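Home | Journal | Current Volume | Back Issues | Submit | Contact

Filed under: Food Studies / Shopping Habits

5 shares | 2 comments

4. Reading the Carton

4.1 What shoppers say they want from an egg

The literature on egg buying is large, and most of it concludes that people want eggs to be cheap, fresh and unbroken. We have no quarrel with this. Our interest lies in the stage that comes next, when a shopper who wants exactly those things spends a long time in front of a refrigerated case looking at color.

Participants in the Batier sample were asked to rank seven features of a carton in order of importance. Shell color came last. The same participants were then sent to the shelf with a small allowance, and nearly all of them came back with brown eggs. When asked why, they gave answers we coded under health, flavor, the farm and "they just look better," a category we had not planned for and had to squeeze onto the coding sheet in pencil.

Shell color follows the breed of the hen and says very little about what is inside. This fact is printed in cookbooks, on extension leaflets and, in one case, on the carton itself. It seems to do no harm to sales. Several participants recited it to us correctly while holding the more expensive box.

4.2 The Cindico and Torres stores

We compared two stores with different ways of stocking the case. At Cindico, brown and white eggs share a shelf and the price tags are large. At Torres, brown eggs have a shelf to themselves at eye level, under a wooden sign with a rooster on it. The rooster's contribution to egg production was not raised by any shopper in the study.

Shoppers at Torres took longer to choose and described their choice in warmer terms. They were also more likely to open the carton. Opening the carton is often treated in earlier work as a check for cracks, and we began with that assumption. We gave it up after watching the practice for 28 days. People who are checking for cracks touch the eggs or turn them. Most of our shoppers lifted the lid, looked in for a moment with an expression we can only call fond, and closed it again. Two of them then put the carton back and took the identical one behind it.

We suggest that the open carton works as a kind of display. Eggs in rows look orderly and plentiful, and small differences in shade from one shell to the next are taken as a sign that something natural has happened. Loose eggs invite a different sort of looking. Participants shown loose eggs commented on size and shape, and a few worried aloud that the eggs would roll. Participants shown eggs in a tray commented on the set as a whole, and hardly ever on a single egg unless there was a gap, in which case they commented on very little else. One person asked us where the missing egg had gone, and asked again on the way out.

Two limits should be admitted here. The allowance was ours, and people are brave with other people's money. And the Torres store changed its lighting partway through November, to a yellower bulb that would flatter a brick.
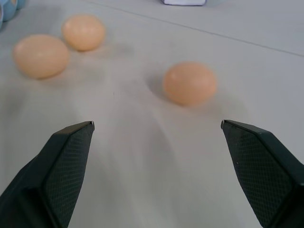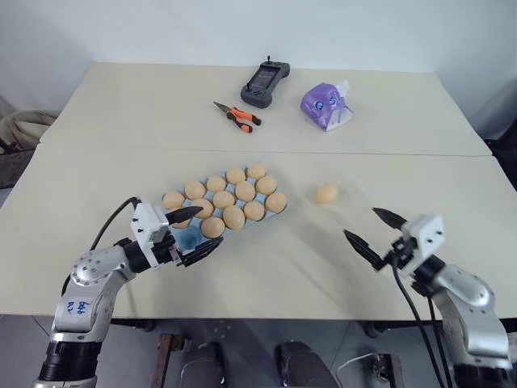
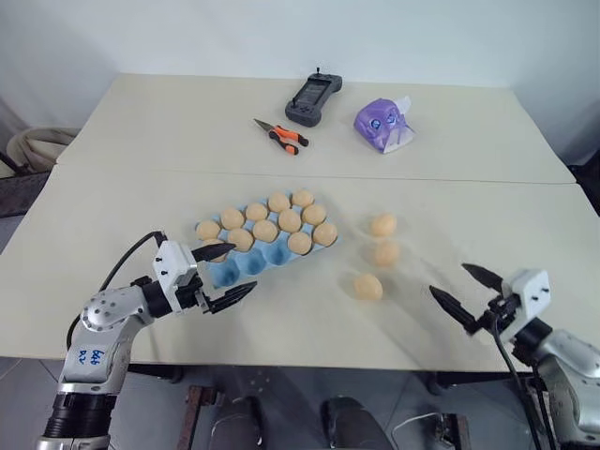

Figure 5. Brown eggs on a plain surface (first panel) and in a light blue tray (second panel); pale tabletop with other small household goods, including a purple tissue packet (third panel).

4.3 Price and the second visit

A smaller group returned to the Semari store a week later, without an allowance. Under these conditions the attachment to brown shells cooled a good deal. Those who switched to white eggs tended to mention baking, where the shell is not seen, and those who stayed with brown tended to mention breakfast, where it mostly isn't seen either.

We do not read this as hypocrisy. A grocery list is written at home and carried out under fluorescent tubes, often with a child hanging off the cart, and some drift between the two is to be expected. Price effects by store are reported in Table 7.

Previous section | Next section | Back to top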